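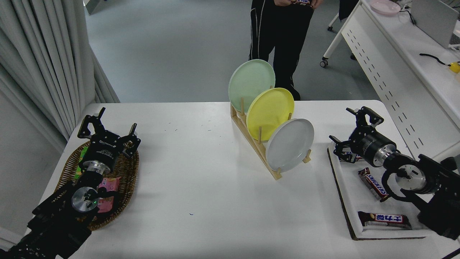 The two-arm sorting bench, with a basket, plate rack and tray on the table.

We spent the afternoon of Monday, August 26, 2019 at the Brinen lab in Varnport, mostly to see how they run their planning software. The arms are ordinary. The code on top of them was why we went.

Each arm gets its own planner, and a small scheduler called Praltinar decides who may enter the middle of the table. Perception runs separately and publishes a list of objects with a confidence value for each. Anything under the threshold is left alone until the next look.
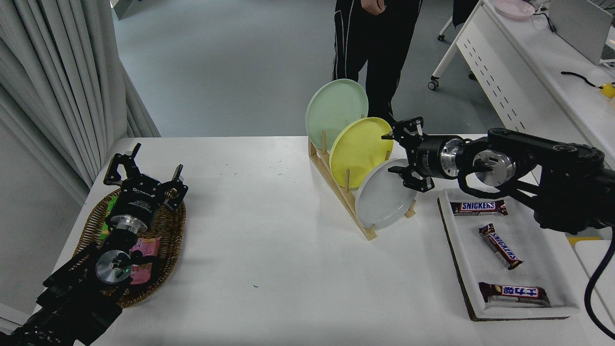 Varnport Automation Club, Software Group

Plates standing on edge and overlapping are hard on the segmentation, as we know from our own bench. Their fix is to fit a circle to whatever rim is visible and carry the guess forward. Wrappers are handled by colour and outline, and the printing is ignored.

They keep logs of almost 1000 runs and replay them against every new build. A full replay takes 43 minutes. We asked about the format and were given a copy of the spec.

Parking is off Fung Street. We plan to go back in October with our own calibration files.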